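I have been wearing the same four pairs of trousers for most of my adult life, give or take a knee, and I'd like to put in a word for mending before everyone who knows how to do it has retired.

My mother mended on Sunday evenings with the radio on, and I grew up thinking this was simply something houses did, like creaking. Nothing was said about it. A sock went into the pile with a hole and came back without one, and it took me until I was in a rented room of my own, with a sock in my hand and a hole in the sock, to understand that a person had been doing it all along. I rang her up and she talked me through a darn over the phone, which I don't recommend as a method (I sewed the toe shut, twice), but I did get there in the end and I was ridiculously proud of it.

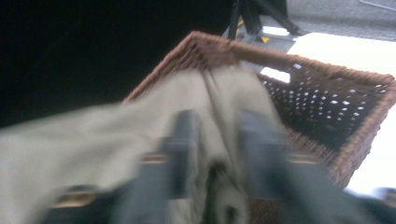 Now, the usual argument for mending is that it saves money, and I think we ought to be careful with that one. A plain shirt can be had for less than a decent lunch, and if you put any sort of price on your evening then the sums come out badly. I once spent 3 hours turning a collar on a shirt I'd bought second-hand, and my brother, who is fond of sums, told me what I had been earning an hour. It was a cheerless figure. But he has never asked what I earn an hour doing the crossword, or standing in the garden looking at the beans, and I'd sooner have the collar.

What mending does for me is slow down the business of wanting things. When you have been over every inch of a coat looking for the place where the lining has gone, you know that coat. You know where the maker took trouble and where they were hurrying to get home. After that it is quite hard to go into a shop and be dazzled, and you find yourself turning sleeves inside out and tutting, like your own grandmother.

I learned the better part of what I know from Morfudd Foulkes, who taught an evening class above the library for years and had strong views on thread. She wouldn't have polyester in the room. She also held that a patch ought to be seen, and on this we disagreed, very happily, for two winters — I like a repair that keeps itself to itself, and she liked one that announced itself from across the street. I've come round a little. There is a pair of gardening trousers in my wardrobe with a scarlet square on the seat, and I have had more conversations on account of that square than I ever had about the weather.
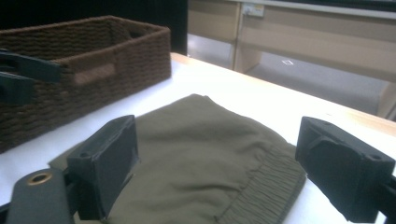

The class stopped in April, when the room was wanted for something else, and I do think it a pity. You can learn a great deal from films on the computer, and I have, but a film can't take the needle out of your hand and say "no, love, smaller." If there is a spare room near you and somebody patient with an hour in the evening, I'd ask them. Bring whatever has a hole in it, and bring your own scissors, because there are never enough to go round and the good pair is always at the far end of the table.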